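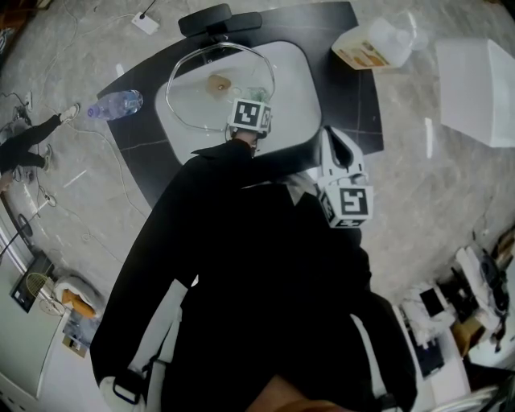
# How I get a stuck glaze of flour paste off my mixing bowls (and everything else)

I bake bread most weeks, and for years I was the person standing at the sink picking bits of dried dough off a bowl with my thumbnail. It took me far too long to work out a proper routine, so I've written it down, mainly so I can send people a link when they ask.

You'll need washing-up liquid, bicarbonate of soda, a plastic scraper, a soft brush and an old tea towel. I leave the sponge out of it completely. Dough gets into the holes and then you've got a mucky bowl *and* a mucky sponge.

## Start with cold water

This was the bit I got wrong for ages! I used to run the hot tap straight away, and hot water makes flour go gluey (it's the starch swelling up, same as when you thicken a gravy). So:

1. Scrape out as much loose dough as you can while the bowl is still dry, and put it in the food waste. Please don't send it down the sink.
2. Fill the bowl with cold water, right past the tide line.
3. Leave it for 10 minutes. If the dough has been sitting overnight, go for 30.

Drop the dough hook or spoon in there too while you're at it. I always forget mine and find it later on the side of the cooker, hard as a rock.

## Scrape, then wash

Tip the cloudy water away and go round the inside with the plastic scraper. Mine's a bendy one from Vorkstead that came free with a bag of rye flour and it's outlived two fancier ones. Most of the paste comes off in soft ribbons, which is oddly satisfying. Collect those and bin them as well.

*Now* you can use warm water and washing-up liquid. Use the brush, and pay attention to the underside of the rim if your bowl has a lip. That's where I always find a crusty ring when I've put a bowl away thinking it was clean.

Glass bowls want a bit of care here. Don't go from a cold soak straight to very hot water, especially if it isn't toughened glass -- warm is plenty. And never use a metal scraper on one, even a blunt one, as it leaves fine scratches and dough seems to love them.

## The cloudy film

If you've dried the bowl and it still looks milky, you're either looking at limescale or at leftover starch. An easy way to tell is to wipe a patch with neat white vinegar. If the patch goes clear, it's limescale, so do the rest of the bowl with vinegar, rinse and dry.

If it doesn't budge, rinse the vinegar off and mix 3 teaspoons of bicarb with just enough water to make a paste. Rub it round gently with your fingers, leave it a few minutes, then rinse really well. My friend Oanh Hứa swears by doing this with a damp tea towel, and she's probably right, but I like being able to feel where the rough patches are.

Don't mix the vinegar and the bicarb together, by the way. It fizzes nicely and then you've got slightly salty water.

## Bannetons and wooden boards

Completely different rules! Don't soak either of them.

For a cane banneton, let it dry out fully, then knock it upside down over the bin and go round the grooves with a stiff dry brush. I've got a Nirura one that I've never once washed with water and it's still fine.

For boards, scrape them dry, wipe with a barely damp cloth and stand them on edge so the air gets to both sides. Laying a wet board flat is how I warped my first one.

## Drying and putting away

I dry glass with the old tea towel straight away or I get spots (our water is terribly hard). Then I leave bowls out for a while before stacking them, with a sheet of kitchen roll between each so they don't jam together.

If two have already jammed, put cold water in the top one and stand the bottom one in warm water, then wait a minute and twist gently.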